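Somstead open day, February — bench notes 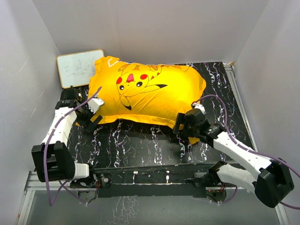

Category: Demos / Two-arm cell

Setup started at 8 with Areeba Ansari. Doors at 10. The Pikachu cloth was the demo piece again, on the black mat with the squiggle print. The yellow shows up well against it from the back of the room, so keep that pairing.

Routine for each group: spread the cloth by hand, start the program, let both arms close on it, one on the left edge and one at the lower right. Lift, shift, set down, release. Then one of us talks while the other resets. We ran it for five groups before lunch and three after.

Left gripper was fine all day. Right gripper missed the edge twice in the second group, both times with the fabric bunched up on that side. Areeba dropped the approach height by 5 mm and it behaved after that. I have not put the change in the saved program, it is only in the session copy. Do that before anyone runs the old one.

Speed was 25 percent of max for the whole day. Went up for one run when the room was empty and the cloth slid on release. Went back down.

Purple cable on the right arm rides high when the elbow folds. It didn't catch on anything but I don't like it. Wants another tie near the joint, and a bit more slack toward the base. Same check on the left while we're at it.

Visitors: two people from Zarnik came with the morning crowd and stayed through three groups. They wanted to know if the cell can handle towels straight out of a bin. Told them we haven't tried a bin, only cloth laid on the mat. They asked for cycle times and I said I'd send them — need to pull the log first. Log counter read 1861 at close, which includes all the bench runs from January, so don't quote that as demo cycles.

Zamfir sent a student group, more than we planned for, so we split them in half and Areeba took the second half over to the Skavik bench to wait. Good questions from that lot. One asked what happens if the two arms pull against each other. Answer is that the left one leads and the right one follows with a force limit, but I explained it badly and should have a sketch ready next time.

Several of the kids asked to drive it. Didn't have a safe way to do that. Could set up the teach mode with the speed capped and the lift locked out. Talk to Areeba.

To do
Save the 5 mm change
Cable ties, both arms
Cycle times to Zarnik
Sketch of leader/follower for the wall
Look for a second cloth, same size, plain color, to see if the print matters to the edge finder

Powered down at 4:40. Emergency stop tested before and after, OK both times.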